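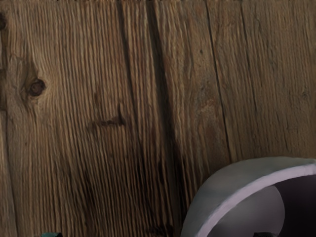
# Kindar Robotics Club: Gallery, Sim Table Project

Posted 30 August 2021

The club spent the term on a simulated pick-and-place table, which the sign-up sheet sold as "robotics without the hardware." I had my doubts in April and still have most of them. Two teams, Perron and Ollum, worked from the same rendered tabletop and were told to get an arm to clear it.

**The tabletop.** Rendered wood, with a knot on the left and a long dark crack down the middle. It looks great. Whether the grain does anything for a grasp planner is another matter, and Perron's results don't settle it.

**The white curved piece, lower right.** Most likely a bowl. Ollum wrote their rim detector for shapes like this one and ran it 2,000 times. They report a good score, all of it in simulation, on scenes built by the same people who built the detector.

**The bottom edge.** A sliver of teal-green and something dark gray. Partial views like these are where I'd look first before believing any score.

Both teams want 24 more hours of lab time under the Promau project. I'd want to see a real table first.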